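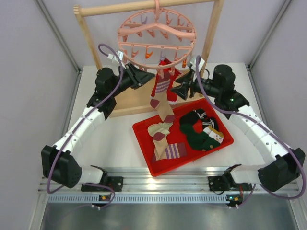

Socks on a round clip hanger, with more socks in the tray below

Sock hangers – how do you peg them so they dry properly and don't get stretched?

Posted in Laundry and Drying
Tags: socks, indoor drying, clip hanger

We have moved to a flat with no garden and no room for a proper airer, so I bought one of those plastic hangers with a ring and lots of little clips. Mine is much the same as the pink one in the photo at the top. It hangs off a wooden rail in the box room.

I have been using it for a month and I am not getting on with it. Three problems.

First, the thick socks are still damp at the toe the next morning when the thin ones are done. I have a red pair with a fluffy trim and those are the worst.

Second, the whole thing tips to one side as soon as I start loading it, and then the socks slide together and touch.

Third, some of my better socks have little pinch marks in the cuff, and one pair has gone slack at the top. I don't know if that is the clips or just age.

Should socks go up by the cuff or by the toe? And is it one clip per sock or two? My mother always did toes up on the line outdoors, but the leaflet that came with the hanger shows them by the cuff. The leaflet is four drawings and no words, so it doesn't say why.

I wash at 40 and spin at 1200 if that matters. The box room has a small window and a radiator which is off most of the day.

Maarja Lukoševičius

3 replies

tidewrack
Marked as helpful by the poster

The weight of the water is what you need to think about. A wet sock hung by the cuff has the heavy part, the heel and foot, pulling on the elastic. With thin cotton socks it makes no difference you would notice. With thick ones it does, and over a winter the tops go slack.

I do it like this:

Thin everyday socks: one clip each, at the cuff. Clip just the edge, on one side of the opening, so that the top stays open and air can get in. If you fold the cuff flat and clip through both layers the inside stays damp for longer.

Thick or fluffy socks: by the toe, one clip each. The water runs down towards the cuff, which is the thinner part on most socks, and the elastic isn't carrying anything. Turn them inside out first if they have a looped lining. Pull the trim out with your fingers so it isn't matted down.

Long socks: two clips each, one either side of the cuff, or fold them over the bar if your hanger has a straight one. Mine has a bar across the ring and knee socks go over it with no clips at all. They do need turning once.

For the tipping, load it in opposites. Put one sock at the front, then one at the back, then left, then right. Keep the heavy pairs closest to the middle and use the outer ring for the light ones. Splitting a thick pair so that one sock is on each side works better than hanging them next to each other. You then have to find the partner when you take them down, but that is a small job.

If your rail isn't level the hanger will creep along it. An elastic band wound round the rail on each side of the hook stops that.

The pinch marks come out with the next wash. If they don't, the clips are too strong, and you can ease them by leaving them clamped on a folded bit of card overnight. I did this with a Hirby one and it helped with most of the clips. Two of them lost their grip completely and I had to replace them, so check them after a few hours.

On the damp toes, run a second spin before you hang anything. My machine has a spin and drain setting on its own and it takes 18 minutes. It made more difference than anything I did with the hanger.

Junlow_and_sons

cuff. always cuff. toes up leaves a mark at the toe and it rubs in your shoe. been doing it this way for years and never had a sock go slack

just open the window

pennyroyal

I agree with most of what tidewrack has put, except that I wouldn't hang wool by the toe or the cuff. Wool socks go flat on a towel on top of the airer, or on a rack if you have one. If you have to hang them, put them over a bar at the ankle so the weight is shared.

A few other things that helped me in a small flat.

Put something under the hanger. A shallow tray with a raised edge is best, as it catches drips and you can also keep the next lot of socks in it while you work. I used to drop them on the floor and then find one under the chest of drawers. I'd give the tray a wipe before dry socks go back in it.

Sort before you hang. I put the patterned ones up first as they are easy to match by eye, and the plain black ones last, in pairs, side by side. It takes a couple of minutes and saves doing it at the other end.

Leave gaps. If you have 30 clips you don't have to use 30 clips. In November and after that I use every second one and do two smaller loads.

Check your clips in the sun months too. The Inora hanger I had before went brittle after a summer on the balcony and the clips snapped one after the other. The one I have now is a Tanui and lives indoors, and I have had no breakages so far. Odd clips from an old hanger will usually fit a new one if the little ring at the top is the same width, so don't throw the old ones out.

About the fluffy trim – give the socks a good shake before they go up, and another when they are nearly dry. It won't go back to how it was in the shop but it does stop it going stiff.

Comments on this page

Maarja Lukoševičius
Thank you all. I did the extra spin and hung the thick ones by the toe last night, one on each side, and they were dry when I got up at seven. The hanger still leans a bit. I think that is my rail, so I will try the elastic bands.

tidewrack
Good. Check that the hook is all the way over the rail as well, mine catches on the screw sometimes.

pennyroyal
If it still leans, hang a flannel on the light side.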